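Zwischenbericht Tischplatten und Geschirr, Projekt Kumsa

Lesezeit: 2 Minuten

Seit dem letzten Bericht haben wir die Auswahl der Tische für den Gemeinschaftsraum fast beendet. Von den 3 Angeboten ist das von Stikonwood geblieben: helle Holzplatte, abgerundete Ecken, eine Kabeldurchführung mit dunkler Kappe. Der Preis liegt bei 326 Euro pro Tisch. Poveo war billiger, aber die Lieferzeit hat uns nicht gepasst. 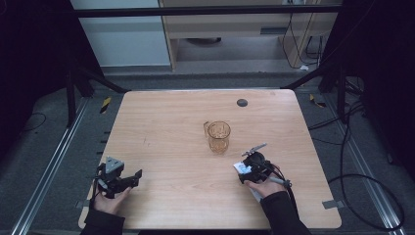

Bei den Bechern sind wir für das bernsteinfarbene Glas mit Henkel. Es passt gut zu dem hellen Holz - das war auch die Meinung der meisten im Haus. Für Geschirr sind bis jetzt rund 600 Euro ausgegeben. Offen ist noch die Frage der Untersetzer, hierfür warten wir auf das Muster von Brarnon. Die Bestellung der Tische möchten wir im Juni machen und bitten dafür um Ihre Freigabe.

Kommentare (2)

kueche_og: Bitte auch an Filz unter den Tischbeinen denken.

Lesegast: Gibt es die Becher auch kleiner? Für Espresso sind sie mir zu groß.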